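Stainless knife spotting and wooden spatula going fuzzy – same cause?

Posted Thu 13 June in Kitchen Care

Marlow_Skernis
I have a stainless steel knife and a wooden spatula that live on the counter and get used most days. The knife picks up small brown spots near the handle, and the spatula has gone rough at the tip. I wash both by hand with Dultetti dish soap and leave them in the rack overnight. Our water is hard. Should I be drying them right away, and does the wood need oil?

Jannik Dreßler
Dry the knife as soon as it's rinsed. Brown spots close to the handle usually come from water sitting there. A little baking soda paste on a soft cloth takes them off. Rub along the length of the blade with the edge facing away from you, then rinse and dry again.
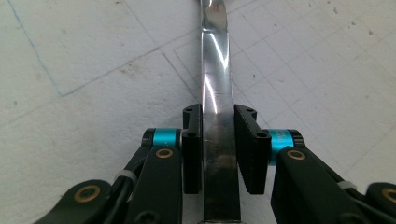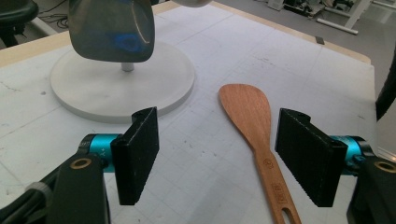
Can I use the same cloth for the steel and the wood?
Use 2 cloths. Paste left in the first one will get into the grain and leave a pale film on the spatula.

For the rough tip, let the wood dry for a full day, sand lightly with fine paper, wipe off the dust and rub in food-grade mineral oil. Leave it 60 minutes and wipe off what hasn't soaked in. I do mine every August and once more in winter – more often if it looks dry. Any stamped lettering on the handle will fade if you sand over it, so stay on the blade end.

prydderch613
Don't use olive oil, it goes sticky and smells. I just throw mine out when they get fuzzy, they're cheap.

Marlow_Skernis
Thanks. The spots came off with the paste. Will try the oil this weekend.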